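Section 2: Getting the Tevetti label printer going

OK, you've got the printer out of the box and the tape off the lid (check the hinge, there's a blue piece hiding in there). I wrote this section after setting one up for my own snack table at Lutcombe, and I've kept it to the order I do things in now, not the order on the fold-out card. The card has you install the app first and then makes you do half of it over again.

You'll need the printer, its power brick, one roll of 40 mm labels and a phone or tablet with the Osport app on it. If you have a Dierckx cash drawer, leave it unplugged for now. We get to it in Section 3.

Loading the roll

1. Press both gray tabs and lift the lid until it stays up by itself.

2. Spread the roll holders apart and drop the roll in with the labels facing up. They should feed from the bottom of the roll. Mine went in backward the first two times and all I got was a long strip of nothing!

3. Pull enough paper through the slot that you can hold it between two fingers.

4. Close the lid. Push on both corners, you want two clicks.

5. Plug in the power and hold the feed button until the light turns from orange to green. The printer will spit out a few blanks while it measures the gap between labels. Let it finish.

Caution: The metal strip under the lid is the print head and it gets hot after a long run. Turn the printer off and give it a few minutes before you clean it or go digging for a stuck label.

Note: If the light blinks orange, the lid isn't shut. If it's solid red, take the roll out and start again from step 2.

Making your item list

This is the slow part, so get yourself a coffee. Each thing you sell needs a line in the app before you can print a label for it.

6. Open Osport and tap Items, then New List. Give it a name you'll recognize later (I have three called "list" and I regret every one of them).

7. Tap the plus sign and type the name the way you want it on the label. Long names wrap onto a second line and the price shrinks to make room, so I keep candy and chips down to a word or two.

8. Put in the price. Leave the tax box alone unless you've already filled in your rate under Settings.

9. Pick a shelf group. Groups decide the order the labels come out in, so set them up to match the way your table runs and you can walk along sticking labels as you go.

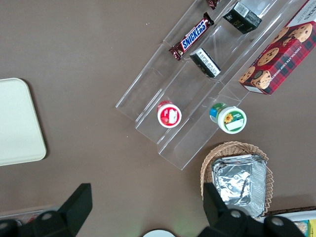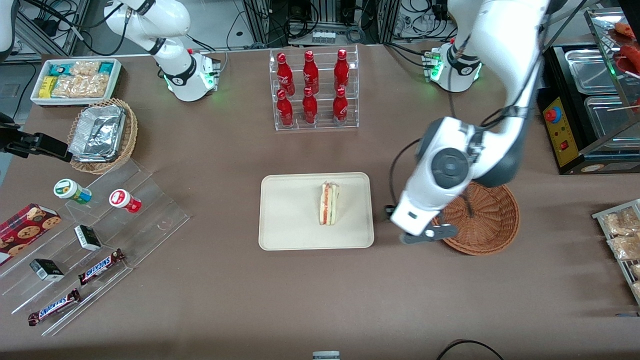 Tevetti Label Printer Guide, Issue 2, page 14

10. Tap Save. Do this after every item, please. The app doesn't save when you switch to another screen, and I lost most of an evening to that one.

Note: One list holds up to 2,499 items. If you ever get near that you're running a much bigger table than I am, and you'll want to split it up by group.

Printing your first labels

11. Turn on Bluetooth and tap Find Printer. Pick the name that matches the sticker on the bottom of yours. Don't pair it from the phone's own settings page! The app then says the printer is busy and you have to make the phone forget it and try again.

12. Choose one item, set the copies to 1, and tap Print.

13. Look at the edges. If the price is chopped off on the right, go to Settings, then Label Size, and make sure it says 40 mm. The app likes to go back to the wider size after an update.

14. Happy with it? Go back to the list, tap Select All and print the lot.

Caution: Tear the strip off down and to the side, against the cutter. Pulling it straight up can drag the roll crooked, and then everything after it prints at a slant.

Sticking them on

The glue is the removable kind and it grabs fine on clear plastic and glass. It's no good on wicker or anything bumpy. For those I stick the label on a bit of card and tie it on with string, which looks nicer anyway. Wipe the surface first, let it dry, and press down from the middle out.

Labels left in a sunny window go gray after a while. Last July I had to redo the whole front row, so if your table sits by the glass, plan on a fresh set now and then.

To change a price later, edit the item, save it and print that one label. The old one peels off easiest if you start at a corner and go slow.

Next: Section 3, Connecting the Dierckx drawer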